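Three thousand grasps before lunch

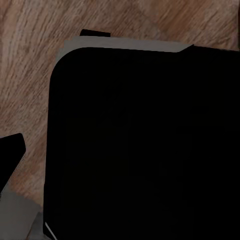

Waltico trains its picking software on simulated examples, and Kavinda Mollah's team at Porkodcombe makes them in batches of 2000. Each episode is logged from the wrist view, with joint angles and finger width at every step. Mollah wants plenty of steps recorded before contact, with the finger still clear of the black object and wood grain showing between them. Plain black faces give the network little to work with, so the thin grey rim matters. In the last batch, 89 episodes were rejected for timing faults.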